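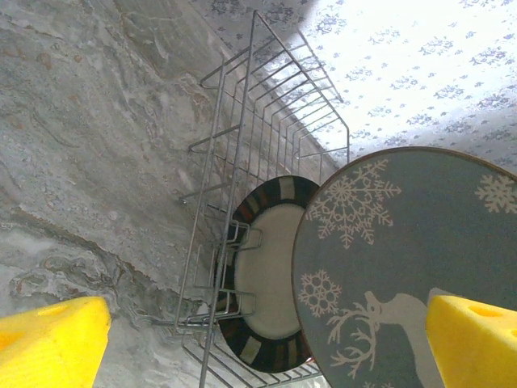

Gray-blue reindeer plate, with a dark-rimmed plate upright in the wire rack.

Opinion > Kitchen > Dish racks

Sections Columns Letters Archive

The wire rack is usually judged by capacity. I think spacing matters more. A slot should hold one plate on edge, clear of its neighbor, and let a hand reach the rim. The Tichý I use at home is sold on its plate count, and at that count the faces touch. I load every second slot and consider it full.

Mixed sets make this worse. Rims differ in width and slope, and a curved prong that suits a flat plate can push a deeper one sideways. 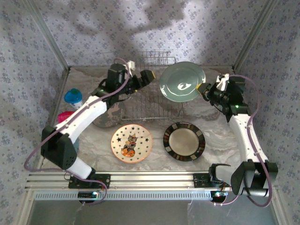
Mallen Household Desk

The counter in front of the rack is part of the system. Plates set down flat, side by side, can be sorted before any goes in. I put the widest at the back – depth decides the lean – and work forward. Stacking them first saves space and costs time, as each has to be lifted off the next.

Stone counters need a further remark. A plate foot left unglazed is abrasive, and sliding it is a bad habit. Lift it.

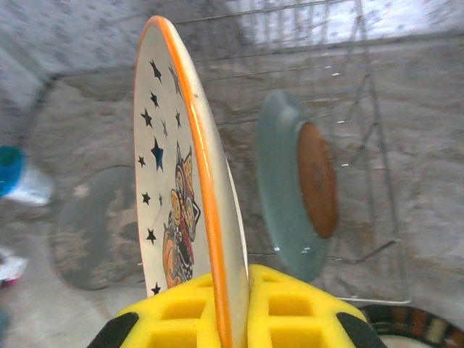 Corinne Whitfield

Grip the plate low, near the rim, and keep it upright on the way to the slot. Face direction should be consistent across the rack, though Hacer Kozan of this desk disagrees and alternates hers. With holiday plates and cartoon cats in one load, I still prefer a single direction. The foot rings then all sit on the same side, and the gaps stay even.

Contact the desk | © Mallen | Back to top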